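The Bedside Table Purge, or Where Toothpaste Boxes Go to Retire

Filed under: Bedrooms, Small Messes 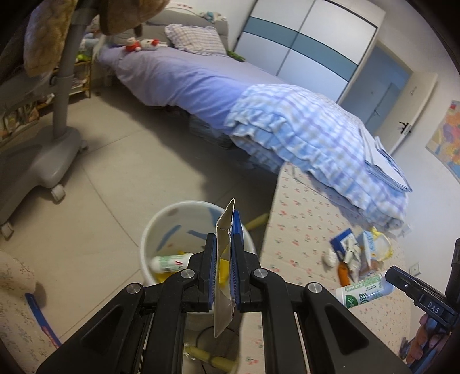
Every bedroom has one flat surface that was meant for a lamp and a book. Mine stopped being that in July. By winter it held packaging, mostly, along with tubes of things I had bought for skin problems I no longer had, and one crumpled wad of paper I was afraid to unfold.

I clear it now on a schedule, and the whole job takes less time than complaining about it. My method follows, such as it is.

Bring the bin to the mess

Do not carry trash across the room one wrapper at a time. You'll get as far as the hallway, notice a picture hanging crooked, and be found an hour later holding a level. Put a small round waste bin right up against the table and leave it there until you're done. A wide mouth beats a lid. Pedal bins are fine in a kitchen, but I've lost arguments with two of them.

Flatten every carton before it goes in

An empty carton is mostly air, and a bedroom bin hasn't got room for air. Pop the glued end open with your thumb, pull the side seam apart and press the thing flat. It will tear a little. Let it. If your town takes cardboard, stand the flat ones against the wall and walk them out together at the end.

Look inside first. I once threw out a full tube of hand cream because I took the box for an empty, and then bought another one, in another box, which went on the table.

Keep the leaflet or don't, but decide

Medicine leaflets multiply. If you're still taking the stuff, fold the leaflet and put it in a drawer with the stuff. If you aren't, out it goes. The table is not a library. Old medicine itself shouldn't go in the bedroom bin; ask your pharmacy what they do with it.

Tubes: the squeeze test

Pick up each tube and squeeze gently, cap on. If it pushes back, it stays. If it folds like a bad alibi, roll it up from the bottom, get one last use out of it, and say goodbye. Anything that has separated or smells of crayons goes too, however much it cost. Check the crimped end for a date while you're there. I found one that had outlasted a marriage (my neighbor's – mine is fine, thank you).

Bottles that are nearly empty get stood on their caps overnight in a mug. They're allowed one night. After that they're just living in your mug.

Wrappers last

Clear plastic wrappers are slippery and spring back open, so leave them until the cartons are out of the way. Stuff them all into the largest one and tie it if it'll tie. Otherwise they float up and out of the bin as soon as somebody opens a window.

About the tablecloth

I like a printed cotton cloth on a bedroom table, something with small flowers on a pale ground. It hides a ring of face cream better than bare wood does. It also hides pills, earring backs and the tiny foil seals from new tubes, so run your palm over the whole thing before you shake it out. Shake it outdoors. Wash it warm, and iron it only if you're expecting your mother.

Wipe the bin, too

Streaks on the inside come off with dish soap and an old sponge if you catch them early. Leave them a month and you'll be out there with baking soda, muttering.

A reader, Panya Ruangrit, writes that she keeps a shallow tray on her table and throws out whatever doesn't fit on it every Sunday. I tried this. I now own a larger tray.

Next time: the drawer underneath. Bring gloves.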